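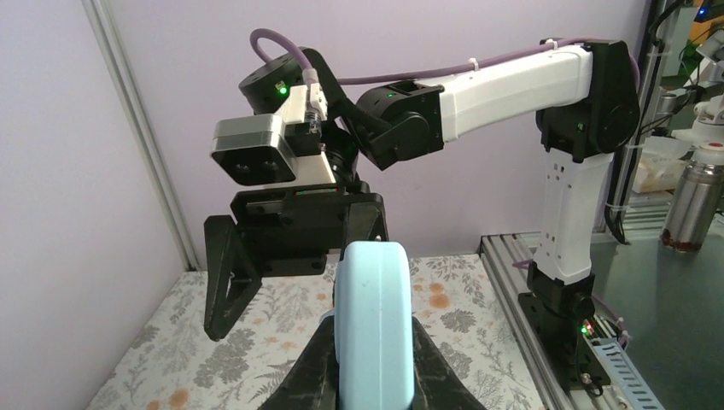

How do you look after a robot arm?

People look after a robot arm in much the same way as they look after a bicycle. They clean it, check that nothing has worked loose, test it slowly and change the parts that wear out.

Who does the work?

At the Kodier workshop in Jemden, two people share the job. Ustyna Antoniuk checks the arms at 8 o'clock each morning before anyone uses them. Hagos Gebretsadik does the bigger repairs and orders new parts. The morning check takes 30 minutes if all is well. If something is wrong it can take until lunch.

Everything they find goes into a notebook. A typical line says "left arm, finger screw loose, tightened". When the same screw comes up again and again, Hagos takes the part off and looks for the cause.

Switching off first

Robot arms are strong and do not know when a hand is in the way. Before Ustyna touches one she holds it steady and turns off the power. Some arms stay up when the power goes off. Others drop, and a dropping arm can pinch your fingers or bang into the table. Only trained grown-ups do this part.

When the power is back on she looks for the lights. The arm with the long purple cable has small green lights on its motors. Each motor moves one part of the arm, a bit like the muscles at your shoulder, elbow and wrist.

Cleaning the gripper

The gripper is the hand of the robot. Most of the ones at Kodier have two fingers that slide or swing together. They pick up all sorts of things during a day, and dust and grease from those things end up on the fingers. A greasy finger lets things slip.

Ustyna wipes each finger with a soft cloth. After that she looks for scratches and for thin places where the surface has worn down. She also opens and closes the gripper by hand to feel whether it moves smoothly. Grit in the slide makes it feel crunchy, and then it has to be brushed out.

The light blue finger has a long oval pad on it with a groove round the edge. Grooves like this need a small brush, as a cloth will not reach the bottom.

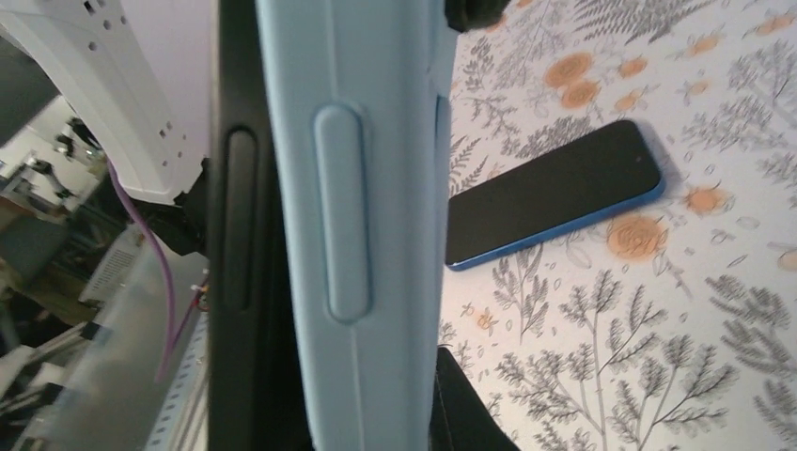 Checking the cables

Cables carry power and messages. When an arm bends, the cables have to bend with it, and a cable that is too tight will pull out of its socket. A cable that is too slack may catch on something. Clips and ties hold it in the right place.

Hagos moves the arm slowly through all its positions and watches the cables the whole time. He leaves a gentle loop at every joint. Any cable with a split in its cover is replaced the same day.

Testing with real things

Next the robot has a practice run at quarter speed. It picks something up, holds it for 12 seconds and puts it down again. Two arms may also practise passing a thing from one to the other. This is harder than it sounds: the second gripper must have a good hold before the first one lets go.

When does a part need changing?

Fingers at Kodier are changed after 1,000 hours of work, or sooner if they crack. Last August one was changed after 852 hours. The old fingers go in a box under the bench, and Hagos sometimes uses them to try out new kinds of pad.

Words to know

Gripper: the part of a robot that holds things.
Joint: a place where the arm can bend or turn.
Motor: a machine that makes something move.
Slack: loose, with some length to spare.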